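Tabletop Practice Group - minutes, 2021-09-09

Present: Illetti, Dodero, Flirner, Cúc Khúc (chair and, after a short silence, minutes)

1. Start pose rule
The June draft says grippers must begin "at a reasonable height." Dodero asked what is unreasonable. Discussion ran 30 minutes. Agreed wording: both grippers open to inspection, holding nothing, and clear of every object on the table before an episode starts. Flirner wanted "well clear." Flirner got "well clear."

The sponge, bowl and cup layout in simulation was taken as the reference for the rule.
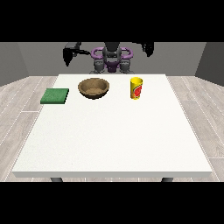
2. Object placement
Illetti noted that all three objects sit toward the far edge and the front of the table goes unused. Rule 4 will now require placements to be varied across the whole surface. Dodero objected to the word "whole" and was outvoted.

3. Naming
Episode 1202 logs the yellow one as "cup," episode 3265 as "can." Both annotators defended their choice at length. "Cup" it is - existing logs to be corrected by Illetti, who was out getting coffee when this was assigned.

4. Review batches
Spot checks stay at one batch per 500 episodes. Flirner to circulate the revised text.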